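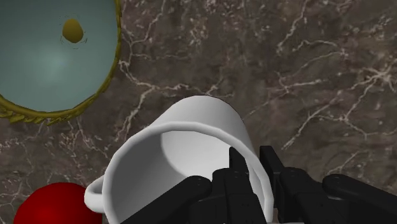 Teleoperating a rim grasp in simulation is mostly a matter of approach angle, and most of the poor demonstrations we see come from operators who set that angle too late. The task used throughout this page is a mug pick, with a dish and a ball left on the surface as distractors. The grasp to aim for has one fingertip inside the mug and the other outside, with the wall between them and the handle well clear of both. Everything below assumes you have the Rorkwood simulator installed and a Tello hand controller paired with it.

Reading time: 4 minutes

Before you start

Load the mug task and check that the wrist view is on. The overhead view is fine for driving the arm across the surface but it hides the depth of the inner finger, and depth is where the grasp fails. Set translation scaling to 2, meaning that two centimetres of hand travel gives one centimetre at the gripper. Leave rotation unscaled. Scaled rotation makes the wrist feel heavy, and operators compensate by overturning it.

Confirm that the recorder is writing to the right folder. Vekex, our logging tool, creates a new session each time the simulator restarts and will not warn you if the previous one was left open.

Recording a demonstration

1. Reset the episode and wait for the objects to settle. The mug is dropped from a small height and can rock on its base. Demonstrations that begin while it is still moving are rejected by the filter.

2. Press the clutch and bring the gripper over the mug with the fingers fully open. Stay high. If a finger clips the ball on the way in, it will roll, and the episode is no longer comparable with the rest of the set.

3. Turn the wrist until the line between the two fingertips crosses the rim at a right angle. Do this before descending. A late correction drags the inner finger along the wall and tips the mug.

4. Choose a section of rim away from the handle. The policy will learn whatever spread of grasp points you give it, so vary the section between episodes but keep the handle out of it for this task. Handle grasps are recorded as a separate set.

5. Descend slowly. Release the clutch if you run out of room on the desk, recentre your hand, and press it again. A pause of this kind is harmless – the recorder trims any stretch in which the commanded pose does not change.

6. Stop when the rim is well below the tips of the fingers. A shallow grasp will often lift the mug and then lose it during transport.

7. Close the gripper in one motion. Do not pulse the trigger. The close command is stored as a continuous value, and a pulsed close teaches the policy to hesitate on contact.

8. Lift straight up, hold, and press the save button. Discard the episode if the mug swung or slipped, even if it stayed in the grasp.

An episode should fit within 600 control steps. If yours are running longer, the usual cause is a slow approach at height. Move quickly while there is clear space and save the care for the descent.

How many to record

The mug task was trained first on 325 demonstrations from a single operator. That was enough for a fixed mug position and not enough once the position was randomised. The current set holds over 1000, recorded by several operators, and copes with both. Changing operators helped more than we expected. Each person has a preferred side of the rim, and one person's data is narrow no matter how carefully it is collected.

Common faults

Gripper drifts with the hand still: recalibrate the controller on a flat desk, away from monitors and speakers.

Mug jumps when the fingers close: the fingers are not centred on the wall. Back off, shift the gripper sideways and close again in a fresh episode.

Fingers pass through the wall: the collision mesh is set to convex. A convex mesh also fills the mug opening, so contact will look wrong in other ways too. Switch it to the decomposed mesh in the object settings.

Replay does not match the recording: check that physics and control rates are the same in both configurations. Replays made before the October update use the old rates and need converting with the Flindia script.

Written by Kevin Inga. Last revised April 14, 2020.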